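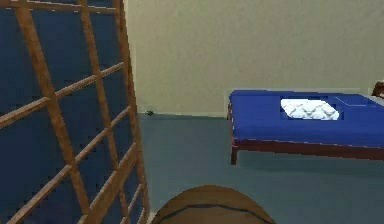 제16권 제2호 | 539쪽

## 3. 바라이타 인화지의 정착 및 수세 조건

### 3.1 시료와 처리 절차

시료는 피롬소프(Piromthorpe) 기록보관소의 암실에서 제작한 흑백 은염 인화물이다. 인화지는 Vaker 바라이타지 한 종류로 통일하였으며, 동일한 네거티브에서 밀착 인화하여 화상 농도의 편차를 억제하였다. 현상과 정지 단계는 모든 시료에 동일하게 적용하였고, 정착 방식과 수세 방식만을 변수로 두었다.

정착은 단욕법과 이욕법으로 나누어 실시하였다. 이욕법에서는 첫 번째 욕에서 할로겐화은의 대부분을 용해하고, 은 농도가 낮게 유지되는 두 번째 욕에서 잔류 착염을 제거하였다. 첫 번째 욕의 처리량이 한계에 이르면 이를 폐기하고 두 번째 욕을 첫 번째 위치로 옮겼으며, 일곱 차례 교체한 뒤에는 두 욕을 모두 새 용액으로 바꾸었다.

### 3.2 잔류 티오황산염의 평가

바라이타지는 종이 섬유와 황산바륨층이 처리액을 흡수하므로 수지 코팅지에 비해 수세에 오랜 시간이 필요하다. 잔류 티오황산염은 장기간에 걸쳐 화상의 은과 반응하여 황변과 농도 저하를 일으킨다. 본 연구에서는 인화물의 여백에 질산은 시험액을 점적하고, 착색 정도를 비교 색표와 대조하여 판정하였다. 판정은 Halfdan Hafþórsson과 Liên Đồng이 각각 독립적으로 수행하였으며, 결과가 일치하지 않는 시료는 다시 시험하였다.

수세 보조제를 사용한 시료군에서는 착색이 일관되게 옅었다. 반면 수세조에 여러 장을 겹쳐 넣은 시료군에서는 같은 인화물 안에서도 위치에 따라 착색의 차이가 나타났다. 이는 총 수세 시간과 함께 인화물 표면의 물 교환을 관리해야 함을 시사한다. 수온이 낮은 조건에서도 착색이 짙어지는 경향이 있었으나, 보조제를 병용한 경우에는 그 차이가 작았다.

**그림 2.** 실내 모서리. 뒤쪽 벽 앞에 서랍장이 있고 그 위에 레코드판이 세워져 있다. 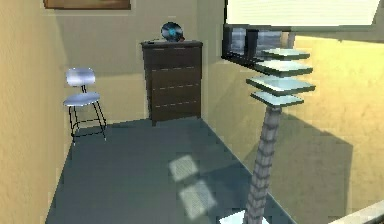
**질문.** 수세 보조제를 사용하면 정착 시간을 단축할 수 있는가?

**답변.** 정착 시간은 그대로 유지하여야 한다. 수세 보조제는 티오황산염의 배출을 촉진하지만, 정착이 부족하여 유제에 남은 할로겐화은까지 제거하지는 못한다.

### 3.3 적용 범위

위 결과는 조색하지 않은 인화물에 한정된다. 셀레늄 조색을 거친 시료는 Bjarnason 수세조를 이용하여 별도로 처리하였으며, 그 결과는 다음 절에서 다룬다.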